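# Furkden

A word list of household and workshop talk from the Tessier valley, collected by the people who grew up saying it.

## What this is

Furkden is a plain-text glossary. "Furkden" is the valley word for the drawer where everything ends up: string, dead batteries, the key to a shed that was knocked down years ago. I couldn't think of a better name for a collection like this, and I'm still delighted every time I type it.

The words come from kitchens, sheds and yards in the upper half of the valley, mostly in and near Gamton. Some are used every day. Others were down to one or two speakers when we wrote them down, and those are the ones I get most excited about (sorry in advance if you meet me in person).

## What's in the folder

- `words.csv` – one row per word, with spelling, meaning, speaker code and village
- `sayings.csv` – 49 longer phrases, most of them about weather or lazy relatives
- `audio/` – recordings for the words in the first four letters of the alphabet, more to come
- `notes/` – Ginette Guillot's handwritten cards, typed up by Raphaël Vidal with her spellings left alone

The CSV files are UTF-8 with commas. If your spreadsheet mangles the accents, import the file instead of double-clicking it.

## How the words were gathered

We sat down with 30 speakers over one winter and finished in April. There was no questionnaire. Lionel Delaunay would ask someone to talk us through an ordinary job, such as mending a chair leg, bottling plums or sharpening a hoe, and the words simply fell out. It's a wonderful way to spend an afternoon and I'd recommend it to anyone starting a list of their own.

A word went in if two people knew it, or if one person could use it in a sentence without stopping to think. Where villages disagreed on the meaning we kept both.

## Some favourites

**flendetti** (plural noun). Small loose bits left lying about in the middle of a job, too useful to throw out and too many to put away. You can have flendetti on a bench, a windowsill or a lap. Never on the floor, where they become *grisk*. A tabletop with tools, toys and little printed parts scattered over it is flendetti of the first order.

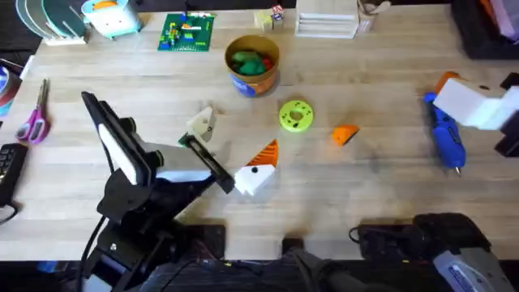

**orrible** (adjective). Nothing to do with "horrible"! It means tidy, but only on the surface, like a bed made over a pile of clothes. Clotilde Leblanc's grandmother used it of priests too.

**to sammock** (verb). To walk round a job several times before starting it. Always said with affection in Gamton, and as an insult five miles up the road.

**latchwife** (noun). The person who always knows where things are. Can be a man. Often is.

**tunnet** (noun). The last inch in a jar, tin or bottle that gets put back on the shelf so that somebody else has to finish it.

## Known gaps

Farm words are thin, and fishing words are missing altogether. The speaker codes in `sayings.csv` stop at row 5 and I haven't tracked down the rest yet. Stress marks are my own guesses wherever there's no recording, so please trust your ears over my spelling.

## Using it

Copy it, print it, teach from it, argue with it. Please say where it came from and leave the speaker codes as codes. If you make something with it, a quiz for the pub or a poster for a classroom, I'd love to see it.

To add a word, send me the word, what it means, who said it to you and one sentence with it in.

Thibault Bouvier

Comments

**marrowfat** – My dad said "flendetties" with an s on the end, lower valley though. Does that count?

**Thibault Bouvier** – It certainly does, and it's going in! Which village?

**marrowfat** – Just below the weir. He said grisk as well but for crumbs.

**Clotilde Leblanc** – It was one priest, Thibault. One.

**j_p_hollis** – the audio for "couthen" plays "crannet" for me, are they swapped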